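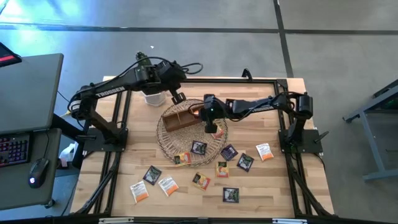 A round woven basket on a wood-topped table.

Indrek Grīnberga wants me to believe that a bed and breakfast can lose a guest in the first seven minutes. I ask where the seven comes from. "Experience," he says, and pours himself more coffee.

His firm, Fumberg, sells what it calls an arrival audit. For $235 an owner gets one overnight visit and a written report on the welcome: the porch light, the keys, the towels, whatever is sitting out in the room. He launched it in June and has done nine so far, all at small places within driving distance of his own kitchen.

I stayed at one of them, the Paju, before I met him. It was a perfectly nice room. It had, I thought, been a perfectly nice room before the audit as well, and the owner more or less agreed. She moved a lamp and stopped leaving a laminated rule sheet on the pillow.

"People laugh at the lamp," Grīnberga says. "Then they move the lamp."

But do bookings go up? He says owners tell him the mood is better. I ask again about bookings. "You can't isolate it. There's weather, there's the highway, there's the dollar." All true, and all fairly convenient if you are the one sending the invoice. 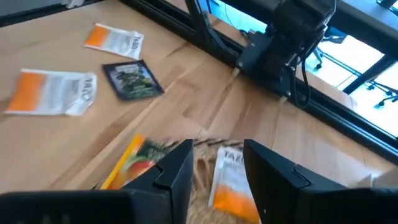
The in-room tray is where he gets most worked up, and where I came closest to being persuaded. He calls it a test of whether the owner has ever slept in the room. Most of us know the usual offering, a few flat tea packets on a bare wooden top, white with an orange band and TAZO printed up one end, a corner or two crumpled. Grīnberga has no quarrel with the tea. "Is there a kettle? Is there a mug that isn't in the bathroom? Is there milk, or do I have to go downstairs in my socks and ask?" I had to do precisely that at the Paju, after the audit. He winces and writes it down.

He is now planning a certificate, the Vevolano mark, for owners who pass. Who decides the standard? "I do, for now." Could anyone who pays fail? He thinks so. It hasn't come up.

I like him, and I'd take his advice about milk for free. I'm less sure about the plaque.

4 comments · 12 shares

moosejawmarg
We run three rooms and I could tell you about the milk for a lot less than $235.

Tobin R.
Bit harsh. The rule sheet on the pillow is a real thing and somebody had to say it.

prairie_kettle
What happens at minute eight?

moosejawmarg
You get the invoice, Kettle.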